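Hemmont Repair Library - progress report to the Fisano Fund, November

Hi all,

Time for the half-year update, and it's mostly good news. The tool lending side has grown a lot faster than I planned for. We now have 221 members signed up, and between them they've borrowed things 3791 times if you count from the day we opened the doors. Drills still go out the most, then sanders, then (this surprised me) the pressure washer, which has a waiting list into spring.

Money first, I know you'll want it. We've spent the shelving and insurance lines in full. The training line is underspent - our sharpening class got pushed back when the Gaete Street room flooded, and it took weeks to get the floor redone. I'd like to carry that over if you're okay with it. The new classes are already on the calendar.

The Prallon branch opened in the old bike shop and it's open 2 evenings a week for now. Parking is tight and the sign still says bikes, but people are finding us! Evening returns are the busy part, so we moved closing time to 8:30 and that helped right away.

Late returns are my biggest headache. On a bad week we have up to 38 items overdue. Text reminders start next month, and I'm going to try a small deposit on the saws and see if folks grumble. 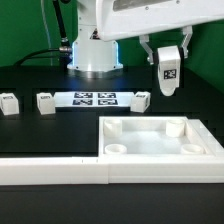 What's next

- Finish the tool catalog so members can search it from home
- Run the sharpening class twice before summer
- Replace the two worn-out mowers
- Settle the Prallon lease, hopefully for three years

I'll send the receipts separately. Call me if the training carry-over is a problem - I'd rather know early.

Related
Hemmont Repair Library: spring update
How to donate a used tool
Prallon branch hours and parking

Contact us | Copyright Hemmont Repair Library | Back to top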